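Carnet d'atelier, Soltthorpe
10 novembre 2025
Entrée de Iveta Vaněk, relue par Hiu-tung Huang

Objet : kit de préhension Voltetti, suite de l'évaluation

J'écris cette entrée le soir même, parce que la dernière fois j'ai attendu et j'ai oublié la moitié des réglages. Le kit est prêté par Baláž jusqu'à la fin du mois. Il comprend la pince à deux doigts, la petite caméra qui se fixe au poignet, le boîtier de commande, le logiciel et un service d'assistance par téléphone qui est compté à part. La question à laquelle nous devons répondre reste la même qu'en octobre : est-ce que nous pouvons proposer ce kit à Barnilow pour la mise en pot, ou est-ce que nous continuons avec notre propre pince.

Rappel pour ceux qui n'étaient pas là. Barnilow prépare des plantes en pot, des vraies et des artificielles, et leur demande concerne d'abord les artificielles. C'est plus simple pour nous, une tige en plastique supporte d'être serrée trop fort. Mais c'est aussi moins simple que je pensais au début. Les tiges sont lisses, elles ne sont pas toutes droites, et le poids est en haut, dans la fleur et la feuille. Si on prend trop bas, la plante bascule entre les doigts. Si on prend trop haut, la base se balance et on ne vise plus le trou.

Réglages du jour
Force de serrage : niveau 2 pour tout le matin, puis niveau 4 après la pause.
Vitesse d'approche : celle d'usine, je n'ai pas touché.
Éclairage : lampes du plafond seulement, store baissé.
Doigts : les noirs livrés avec le kit, pas nos doigts imprimés.
Plante : l'anthurium artificiel, fleur rouge.

Au niveau 2, la prise se fait bien mais elle glisse dès que le bras accélère. J'ai d'abord cru que c'était la poussière sur les doigts. J'ai essuyé avec le chiffon sec, j'ai recommencé, et le résultat était le même. Hiu-tung a proposé de monter la force directement à 4 et de ne pas perdre du temps avec la valeur du milieu. Je préfère d'habitude aller pas à pas, mais elle avait raison. Au niveau 4 le faisceau de tiges tient, même quand les tiges ne sont pas parallèles.
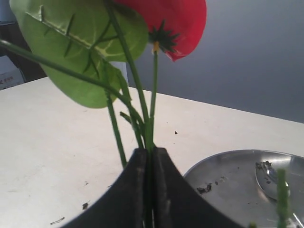 Le manuel dit que la force est « adaptative » au-dessus du niveau 3. Je n'ai pas trouvé ce que cela veut dire exactement. J'ai lu deux fois la page, dans la version anglaise et dans la version française, et la traduction n'aide pas (elle dit « auto-souple »). J'ai posé la question à Baláž par courriel. Dans notre mesure au peson, la force affichée et la force réelle suivent la même courbe jusqu'au niveau 3, ensuite la réelle devient plus basse que l'affichée. Cela ressemble à une limite de courant du moteur, et pas à une adaptation. À vérifier avant d'écrire quelque chose dans le rapport, je ne veux pas accuser sans preuve.

Autre point, le retour à zéro. À chaque démarrage, la pince doit se fermer à vide pour connaître sa position. Si quelque chose est resté entre les doigts, par exemple un morceau de tige, elle accepte quand même la position comme zéro et ne donne aucune alarme. Après cela, toutes les ouvertures sont décalées. Cela nous est arrivé le matin et nous avons cherché longtemps du mauvais côté, dans la calibration de la caméra. J'ajoute donc une ligne dans notre procédure : dégager la zone devant les doigts, fermer à vide, regarder la fente entre les deux doigts sur le retour vidéo, et seulement après lancer le programme. La fente doit rester étroite et régulière sur toute sa hauteur. Pour le moment c'est un contrôle à l'œil, il faudrait une mesure. 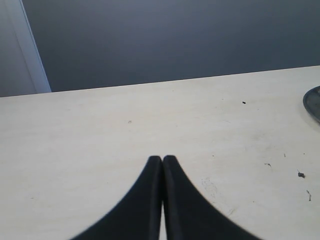 La caméra de poignet

Je commence par ce qui me plaît. Elle est légère, le câble sort du bon côté et il ne s'accroche pas au coude du bras. L'image arrive sans retard que je puisse sentir. Le support se démonte avec une seule clé, et quand on le remonte, la vue revient au même endroit. Chez nous, avec l'ancienne caméra, il fallait toujours recalibrer après un démontage, et c'était une source de disputes.

Ce qui me plaît moins : le logiciel décide lui-même de l'exposition et on ne peut pas la bloquer dans la version de base. Avec une table claire, il passe son temps à corriger. Quand le bras tourne et que le mur gris entre plus dans le champ, l'image s'éclaircit et la détection de la tige se perd pendant un moment court. La version payante permet de bloquer l'exposition. Je trouve que c'est une fonction de base et qu'elle ne devrait pas être vendue à part, mais je note que c'est mon opinion.

La détection elle-même travaille sur la couleur et sur la forme. On dessine une zone sur l'écran, on dit « tige », et le logiciel propose un point de prise. Sur une plante qui a une seule tige, il propose presque toujours le bon point. Sur notre anthurium il hésite entre plusieurs. Hiu-tung a trouvé une méthode qui marche mieux : au lieu de montrer une tige, on montre l'endroit où toutes se rejoignent. Le logiciel appelle cela « nœud ». Je ne sais pas si le mot est juste en botanique, mais pour nous il est pratique et je vais l'employer aussi.

Essais de l'après-midi

Nous avons fait 46 essais avec la même consigne : prendre au nœud, lever, attendre, reposer. Dans 14 cas la prise est à refaire. J'ai classé les raisons avec Hiu-tung, et la plus fréquente est la rotation. La plante ne tombe pas, elle tourne autour de l'axe des doigts. Les autres cas sont des prises trop hautes, et un arrêt du boîtier que nous n'avons pas su expliquer. Le journal du boîtier est copié dans le dossier commun, sous le nom du kit.

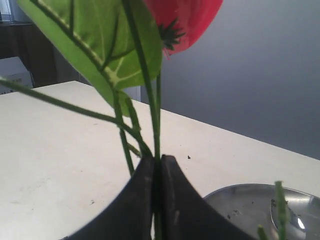

La rotation est pour moi le vrai défaut de ces doigts. Ils sont bien pour un objet plat, ou pour un objet rond assez large, parce que la surface de contact est grande. Mais avec des tiges fines, seul le bout travaille. Quand toutes les tiges arrivent au même point, comme sur la vue de poignet, les doigts les pincent dans la fente et rien ne les empêche de pivoter sous le poids de la fleur. La feuille ajoute encore une difficulté, elle prend tout le coin en haut à gauche du champ et les tiges passent devant elle, vert sur vert. Pour l'algorithme c'est le pire fond possible. J'ai demandé si on peut monter la caméra de l'autre côté du poignet. Le support est symétrique, donc mécaniquement oui, mais il faut vérifier le câble.

Idée de Hiu-tung : coller sur chaque doigt une bande de mousse avec une rainure verticale. Les tiges entreraient dans la rainure et la rotation serait limitée. Elle a déjà découpé un essai dans la mousse d'emballage, c'est trop mou, mais le principe semble bon. Nous allons imprimer une version en matière souple. Attention à la garantie, Baláž écrit que toute modification des doigts est à notre charge. Les doigts seuls ne sont pas chers, par contre il y a un délai de livraison.

Le terreau

C'est une partie que j'avais sous-estimée. Barnilow veut du vrai terreau dans le pot, même pour les plantes artificielles, pour l'aspect et pour le poids. Nous travaillons avec le pot blanc à bord ondulé, rempli presque jusqu'en haut, et il y a des grains un peu partout sur la table et dans l'inox. Le pot a une fissure au bord, du côté arrière. Pour les essais cela ne gêne pas, mais je le note pour que personne ne dise plus tard que la pince l'a cassé.

La base de la plante, le petit bouchon brun, doit descendre dans le terreau et y rester. Pour cela il faudrait un trou. Le robot pousse droit, mais si le terreau est tassé, la plante remonte dans les doigts au lieu de descendre. Si le terreau n'est pas tassé, elle entre facilement et ensuite elle penche. J'ai essayé de préparer le trou avec la cuillère, à la main, et c'est mieux. Chez le client il n'y aura pas quelqu'un avec une cuillère à côté de chaque robot, il faut donc un outil ou un deuxième geste dans le programme.
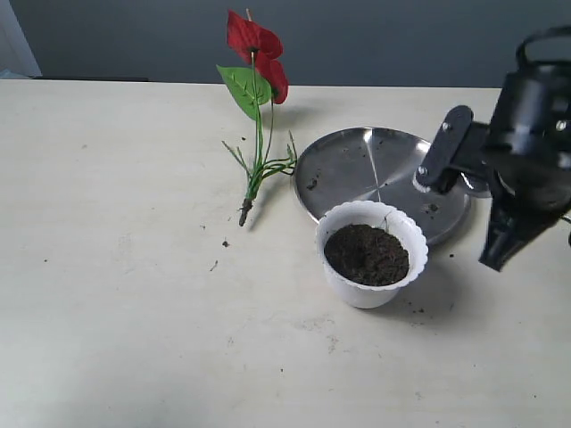 J'ai demandé à l'assistance si un geste de perçage existe dans leur bibliothèque. La personne était aimable et connaissait bien le produit. Réponse : non, mais on peut détourner le geste « appui » en limitant la profondeur. Pince fermée, les bouts des doigts feraient le trou. Je n'aime pas l'idée de mettre les doigts dans le terreau, parce que la poussière va se mettre dans les articulations. Le kit n'a pas de protection contre la poussière indiquée dans la fiche. J'ai demandé un soufflet, il paraît que cela existe pour un autre modèle et peut-être pour le nôtre l'année prochaine. « Peut-être » n'est pas une référence de catalogue.

Hiu-tung est moins sévère que moi sur ce point. Elle dit qu'un gant fin suffirait, et qu'on peut le changer tous les jours. Elle veut bien faire un essai long pour voir l'usure. D'accord, mais après la mousse, une chose à la fois.

À faire
Relancer Baláž pour la question de la force au-dessus du niveau 3.
Imprimer les bandes à rainure, matière souple, deux largeurs.
Essayer la caméra de l'autre côté du poignet, contrôler la longueur du câble avant de serrer.
Refaire la même série d'essais avec les bandes, même plante, même pot.
Demander à Barnilow si le terreau peut être livré un peu humide.
Écrire la ligne sur le retour à zéro dans la procédure affichée à côté du boîtier.

Mon avis pour le moment : la caméra oui, la pince avec des réserves, le logiciel de base non. Si Barnilow veut une réponse avant la fin du prêt, je proposerais la caméra Voltetti sur notre propre pince. Le connecteur est différent et il faut un adaptateur, je n'ai pas encore le prix.

Note de H.-t. Huang : d'accord avec l'ensemble, sauf pour la vitesse d'approche. Je pense qu'elle est trop grande d'usine et qu'une partie des rotations vient de là. Je voudrais refaire quelques prises plus lentes avant de coller quoi que ce soit sur les doigts.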